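Notebook – Bitden bench, station 5
January, started writing at 4:10 pm

OK, so the slip problem is back. I said last entry that I was done with it, and I'd like to withdraw that. Writing all this down while I still have it straight in my head, because whoever picks up the Jellico rebuild is going to need it (probably me, in two weeks, having forgotten everything).

Short version: the right gripper reports itself closed when it isn't. You squeeze, the jaws stop short, and the log happily says zero opening. The left one is fine. Left has always been fine, which is how I talked myself into thinking it was something about how I hold the right one. It's not my hand. I had two other people try it before lunch and they got the same thing.

How it showed up: the Grullden checker flagged 34 episodes from the last batch as "closed on nothing." I figured the checker was being fussy again, like it was with the towel task, and opened a few to prove it wrong. Nope! Every one of them has the right jaw sitting open by a good finger's width while the width trace is flat on the floor. The replay arm then does exactly what it's told, closes all the way, and crushes whatever it's holding. We lost a paper cup and the lid of a snack tub that way. No harm done, but if it had been the glass beaker task I'd be writing a very different page, and I've pulled the beaker task off the schedule until this is sorted. Please don't put it back just because the page looks quiet.

First guess was the encoder. Raw count at full open should be 2,407 on the right side and it was, on the nose, every time I powered up. So the encoder starts out happy. Then I worked the handle for a while and went back to full open and got 818. I did it again from a fresh start and it held for ages, then dropped all at once between one squeeze and the next. It doesn't drift. It jumps. That's annoying but also kind of good news, a slow drift would have been in all our old data too and I don't even want to think about that.

Second guess was the cable, and this is where the afternoon went. I parked both handles over the cup and went through it slowly: squeeze, read, move the cable, read again.

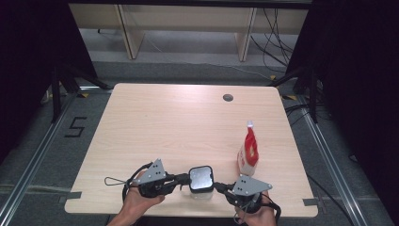

Both handles at the table, clear cup under the mirror piece. Black cable off the front edge is the right-hand one.

With the cable hanging free over the edge I could get a jump in a couple of minutes of normal use. With the cable held up in a loop by a helper, so no weight on the plug at all, I couldn't get one. Then let it hang again, and there it went. Swapped the two cables end for end between handles and the fault stayed with the right handle, so the cable itself is off the hook. I'm blaming the socket. My money is on a cracked joint where it sits on the little board, with the weight of the cable tugging it every time you lift.

I have not opened it up yet. The right handle is one of the Pearce-built ones with the glued back, and last time I pried one of those I chipped the shell and got looks for a month. Wants a heat gun and patience, and I had neither at 3:30.

Other stuff I tried that did nothing, so nobody repeats it:
Reflashing the handle firmware. Same fault after.
Different port on the hub. Same.
Slower log rate. Same, and it made the traces ugly, so I put it back.
Zip tie as a strain relief around the handle. Helped for a bit, then it slid down. A proper clamp might do it, but that's hiding the problem.

One thing that's on us and not on the hardware: the width check only runs at startup. If it ran between episodes we'd have caught this on the first bad one. I've got a rough patch that asks for full open before every take and refuses to record if the count is off. It adds a couple of seconds per take and people will grumble – let them. It isn't merged, it's on my branch, and it needs somebody who isn't me to read it.

About the old data. The Grullden folder has 365 episodes from this handle since the last rebuild. The 34 are quarantined. I don't trust the rest just because the checker passed them, since it only looks for the really blatant case. I'm going to run the full-open comparison over all of them tonight and see what falls out. Until then please don't train on that folder, and if Jellico asks for the batch, tell them it's being rechecked.

Right handle is tagged with orange tape and goes in the drawer, not back on the hook. Spare is on the charger shelf. It needs calibrating before first use, I only checked that it powers on.

Tomorrow: heat gun, open the back, look at that socket under the scope. If the joint is good I'm out of ideas and will want a second pair of eyes.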